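Fuditero Newsroom Guide, Section 9: Filing a Missing Person Notice

By Dindo Malabanan
January

Use this section when police or a family ask the paper to publish a missing person notice. Satire and opinion pieces go through a separate queue.

1. Open the Pralla desk and select New Notice. The form has two pages.

2. Enter the name, age and last known location as they appear in the police release. Do not fill in gaps from social media.

3. Paste the description into the Details box. The limit is 380 characters. Keep to height, hair, clothing and anything that would help a reader recognize the person.

Caution: Leave out remarks on looks or weight that the release does not contain.

4. Enter the contact number for the public. Call it once before you go on.

5. Attach a portrait supplied by the family or the police. If you have none, leave the field blank.

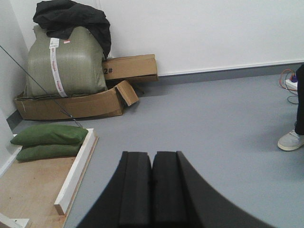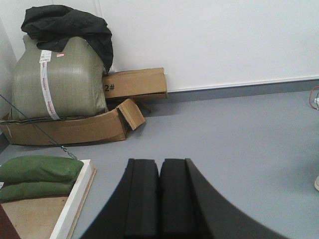
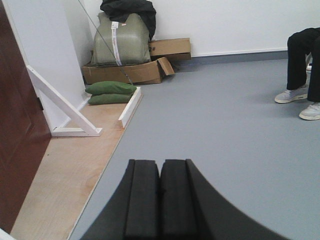 Can I change a notice after it has gone out?
Open it from the Published list, make the change and press Reissue. The old text stays in the log and readers see the new version with a correction line under it.

6. Set the region. A notice for Alow also runs in Dinu unless you clear the second box.

7. Send the notice to the duty editor. It cannot be published by the person who wrote it.

Note: If the form stops with error 881, the contact number is missing its area code. Correct it and send again.

8. When the person is found, mark the notice Closed. The name and portrait come off the public page, and the entry moves to the archive.

Do not delete a closed notice. Requests for full removal go to the duty editor in writing.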